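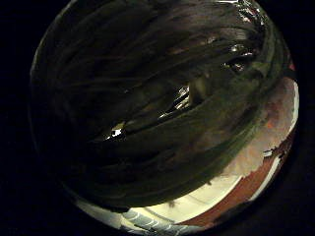 Figure 11.1. Close view of a dark green to nearly black mass with parallel ridges. Bright highlights mark a narrow diagonal gap.

CHAPTER 11
Surface and Bulk in Bundled Materials

11.1 Scope of the chapter

Earlier chapters treated goods with a fixed outline: boxes, jars, boards, and folded flat stock. Many items that must be sorted, packed, and stored have no fixed outline. Bunched leaves, hanks of cord, gathered cloth, and crumpled film all take a shape from the way they were last handled. This chapter covers how such materials are identified, graded, and recorded before packing.

The term bundle is used for any mass of strands, leaves, or folds that is moved as one piece. The term ridge means a raised line on the surface of a bundle, whatever produces it. A groove is the low line between two ridges. A gap is an opening wide enough for the interior, or a second material, to show.

11.2 Reading a dark surface

Dark bundles are harder to grade than light ones. In Figure 11.1 the ridges are faint over much of the mass and become more distinct toward the right, where more light reaches them. The color also reads differently there, as a muted green. A grader who looked only at the darker part could record the color as black. Color should therefore be taken from the best lit part of the surface, and the grooves should be left out of the reading.

Highlights need separate treatment. A bright spot may come from a waxy skin, a film of water, or a smooth wrapping, and a single view does not always settle which. The entry on the record sheet is "glossy" until a touch test has been made. "Wet" and "waxed" are results of that test and are not used beforehand.

11.3 The Jundwood records

The worked problems draw on the storage trials run by Định Ninh at Jundwood. The trials covered 3660 bundles, of which 3628 were graded at the first inspection. The remaining 32 were held for a second reading under a side lamp. Table 11.1 gives the sheet layout, and the grading terms follow the Sernness list.

Before starting Section 11.4, review the definitions of bulk volume and packed volume in Chapter 9. Both quantities are needed for the compression problems.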